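Caring for Small Collections - handout 6
Sorting and storing jewellery at home
Tutor: Serena Rizzi. Room 410, March. Bring last session's sheet.

Recap from handout 5: clean hands, clear table, one piece out at a time if you can manage it. Most of you had everything out at once. Fine for the first sort, not for later.

Today - mixed boxes. Nearly every home collection starts as one. Beads, chains, charms, whatever came off at night. The problem is mostly contact: metal rubs stone, fine chain works its way round anything carved, threads snag on clasps.

Work on a pale surface, you will see dropped beads much sooner. Box open at the side, lid right back, pieces coming out onto the table.

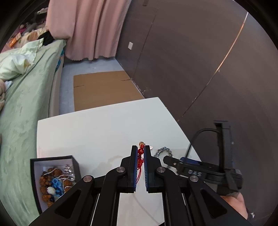 First sort is by how a piece is held together. Not by colour, not by value.

Strung - beads on thread, cord or elastic. Store flat. Never hang, the string stretches.
Linked - chains, chain bracelets. Fasten the clasp before you put them down. An open chain will knot.
Tasselled - lay the tassel straight, don't fold it under. Roll in tissue if it has to travel.
Pinned - brooches. Check the pin, close the catch.
Carved or loose - pendants and charms off their chains. Own pouch each.

If a chain is already tangled with beads, lift both out together and put them down flat. Dont pull. Start from the clasp end, blunt needle, drop of patience. 30 minutes maximum then have a break.

Labels. Small tag, pencil only, tied loosely. Ink bleeds onto cord. Number must match the list, so if the list says 2503 the tag says 2503, not "blue one, Nan's". (Nabila Gunawan's list from last term is on the shelf by the door if you want a layout to copy - please put it back.)

Brooches. Openwork and filigree catch on everything, esp. beaded pieces and knitwear. Keep them apart in storage. On the table next to each other is ok while you are writing up, as long as there's a gap. Soft dry brush for the openings, no polish, it dries in the holes and you wont get it out. 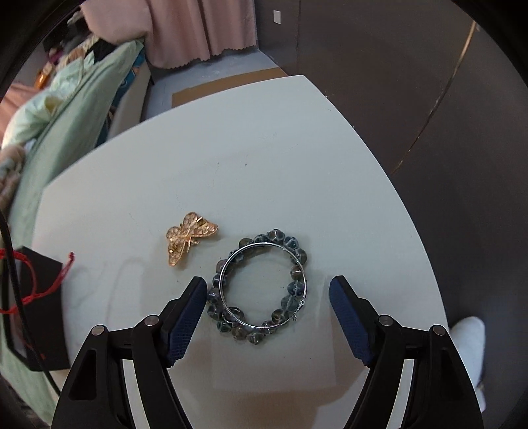

Fig. 2. Gold butterfly brooch and glass bead bracelet, on the table.

Glass beads - soft dry cloth, no soaking. Water gets in at the drill holes and sits on the thread. Look along the string for fraying, turn the bracelet a little at a time as you go.

For next time: sort one box of your own, write the list, bring both. Tissue provided, pouches not.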